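About Stirnidel

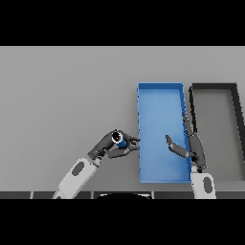 The two-handed sorting task in simulation: cylinder in the left hand, blue tray and grey tray alongside each other.

Posted in January by the Stirnidel workshop

We use cookies to remember your settings and to count visits. By carrying on you accept this. Cookie settings

Stirnidel is a shared workshop for people who build robots and small automation in their own time. It occupies one unit with benches, a machine room and a store. Members pay monthly, keep their own key and work on their own projects. The workshop also runs one joint project at a time, which any member can join. At present that is Druton, a two-armed tabletop robot with five years of home-built parts behind it.

What Druton is

Druton is a fixed upper body with two arms and two hands with fingers, meant to stand at a bench and move small parts between trays. The physical machine is partly built. The left arm is complete to the wrist, the right arm lacks its elbow drive, and the hands are at revision 4. Work on the control side is ahead of work on the hardware, so most of it is done in simulation.

The simulated version uses a plain grey tabletop with no texture. Earlier versions had wood grain and a modelled room around the table. These slowed down rendering and made contact faults harder to spot on screen, and were taken out. The trays are simple boxes with raised walls. The arms have pale covers and the hands are dark, which gives enough contrast against both the table and the blue tray.

The current task is to bring a small cylinder from the left of the table to a tray, with the other hand free to help. The left hand does the holding. The right hand stays open by the right wall of the blue tray until it is called for. Having both hands close to one tray is deliberate: most of our collisions so far have been between a thumb and a tray wall, and the task exercises that case directly.

How the work is organised

The joint project is split into benches. Each bench has its own notebook, kept in the store, and its own folder on the workshop server.

Mechanical covers the frame, the arm links, the covers and the bearings. Links are turned and milled in the machine room. Covers are printed.

Hands covers the fingers, tendons and wrist. Revision 4 has a shorter wrist than revision 3 and a thumb that swings further out from the palm. The finger joints are still stiffer than the model assumes.

Electrical covers motor drivers, wiring, power and the stop circuit. The stop circuit is tested before each session with the arms powered. A session that has not been signed for in the notebook does not go ahead.

Simulation covers the model, the task scenes and the logging. All runs are started from a single script called Grelteo, which sets the position of the trays and the object, runs the task and writes a record. Grelteo has been through several rewrites and is the oldest piece of software we still use.

As of this page, the log holds 3,037 simulated runs of the tray task, of which 733 were made with the present hand geometry. The older runs are kept but are not used for tuning. Changes to joint limits, finger lengths or friction values start a new series.

From simulation to bench

A motion is tried on the physical arm only after it has been run in simulation without contact faults over a full series. It is then run at reduced speed with no object, then at reduced speed with an object, then at working speed. The left arm has been taken as far as the second stage.

The differences between the model and the machine are recorded in a shared table. The largest at present are:

– Backlash at the shoulder. The model has none. The machine has enough to move the fingertips visibly when the arm reverses.
– Cable drag at the wrist. It changes with the angle of the forearm and we have no good model for it.
– Finger friction. Printed fingertips slip on smooth objects. Rubber caps have been tried and wear through at the edge.

Corrections are made to the model first where this is practical. Rebuilding a joint takes weeks of evenings, and a wrong figure in the model can be put right in a few minutes.

The workshop

The machine room has a lathe, a small mill, a pillar drill and a bandsaw. The clean side has four electronics benches, two resin printers, three filament printers and a computer set aside for simulation. The long bench, known as Maddocks after the name stamped into its vice, is reserved for the joint project. Personal projects may use it overnight if it is cleared by 8 a.m.

The store has 166 labelled bins. Parts in bins with a green label are free to use. Parts in bins with a red label belong to the joint project and have to be written out. Motors, drivers and bearings are always written out, whatever the label.

Membership

Membership is open to adults. No previous experience of robotics is needed, but new members have to complete an induction for the machine room before using anything in it. The clean side can be used from the first visit. Inductions are held in the evening and last two hours.

Members who want to work on Druton should read the notebook for the bench they are interested in and then come to a project evening. Simulation is the easiest place to start, as it needs no induction and can be done from home. A copy of the scene files and Grelteo is supplied on request. A fairly recent graphics card is helpful – the scenes will run without one, but slowly.

We do not build to order, and we do not sell parts. Drawings and model files for the joint project are available to anyone who writes in. They are supplied as they stand, including the mistakes, and the revision number should be quoted in any question about them.

Visits

The workshop can be seen on project evenings from 7 p.m. Powered work on the arms stops at 9.30 p.m. Visitors stay on the clean side unless they have booked a tour of the machine room. Closed shoes are required throughout. There is step-free access through the loading door; ring the bell on the left.

Recent items

Hand revision 4: drawings and parts list
Tray wall contacts in the simulated task
Shoulder backlash, second set of measurements
Changes to the Grelteo record format
Machine room induction: what to bring
Wiring the stop circuit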